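How to Get Ready for Your First Laser Hair Removal Session

I put off laser hair removal for years. I'd been shaving my legs every other morning since school and moaning about it the whole time, and what finally pushed me into booking was a shaving rash so bad I wore thick tights to a barbecue. If you've got your first appointment coming up, this is what I did to get ready, including the bits I got wrong (there were a few).

I'm not a nurse or a therapist, just someone who's been through it, so if your clinic tells you something different, listen to them.

Step 1: Book a consultation and a patch test

Any decent clinic will want to see you before they treat you. Mine was at Fivanbridge, up a very steep flight of stairs, and I saw Iresha Fakir, who went through my medical history and asked about tablets, creams, moles, tattoos, cold sores, the lot. Some medicines make your skin more sensitive to light, so write everything down before you go. I forgot one and had to ring them from the car park.

Then comes the patch test, a few little zaps on a small area so they can see how your skin takes it. You'll have to wait a while before the real thing. Ask your clinic how long, and don't try to talk them into skipping it!

Step 2: Ask what the whole course costs

The price in the window is often for one session, and one session won't do it. My course for both lower legs came to £775, and I paid in two goes. Ask about top-ups as well, and what happens if you need to move an appointment. At my place you lose the session if you cancel with less than 24 hours' notice, and yes, I did lose one.

While you're there, ask which type of laser they use and whether it suits your skin tone. Some are much better for darker skin than others, and a good practitioner will be happy to talk about it. If they go vague on you, try somewhere else.

Step 3: Stop waxing, plucking and epilating

The laser needs the root of the hair to be there, so anything that pulls it out is off the menu for several weeks before. Shaving is fine. I found this the hardest part, because I'm a terrible one for attacking stray hairs with tweezers while I'm on the phone. I ended up giving my tweezers to my sister to look after.

Step 4: Keep out of the sun

No sunbathing, no sunbeds and no fake tan. I booked my first session for February on purpose, and I'd recommend winter to anyone, as you're covered up anyway. If you do go outside with bare skin, put a high factor sun cream on and keep topping it up. Turning up with a tan (even a bottled one) will probably get you sent home.

Step 5: Write your dates down

Sessions are spaced weeks apart and it's very easy to lose track. I tried an app and ignored every reminder, so I went back to a paper calendar in the kitchen. After each visit I write down the date, the area, how red I was and how long it lasted. It's handy when they ask how you got on last time and your mind goes blank.

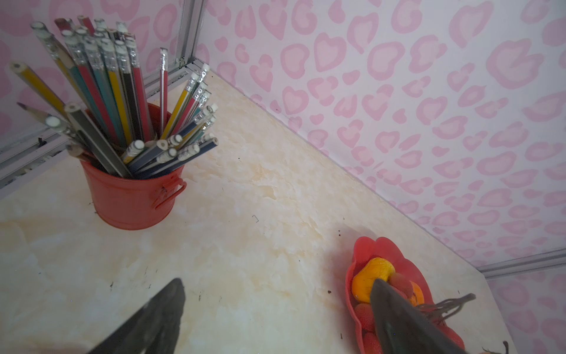 Step 6: Shave the day before

Use a fresh razor and plenty of gel, and take your time round the knees and ankles. You want it smooth, as hair left on the surface can get hot and sting. Don't do it in a rush in the shower an hour before, like I did on my second visit. I had 43 minutes to get across town and two plasters on my shin.

Step 7: On the day

Go with clean, bare skin – no body lotion, no perfume, no deodorant if you're having your underarms done. Wear something loose. I wore skinny jeans the first time and getting them back on over warm legs was horrible.

Does it hurt? A bit. For me it was like an elastic band being pinged, worst on the ankle bone and hardly anything on the calf. You'll be given goggles, so keep them on.

Step 8: Look after your skin afterwards

Expect some redness and maybe small bumps round the hairs. Mine looked like goosebumps and had gone by bedtime. I used cool flannels and plain aloe gel, and kept away from hot baths, the gym and the swimming pool for a couple of days. If you get blisters, or it's still sore when it should have settled, ring the clinic straight away.

The hairs will seem to carry on growing for a week or two. They're on their way out, so leave them be, or shave if they bother you. My next session's on a Saturday and I've already bought the razor.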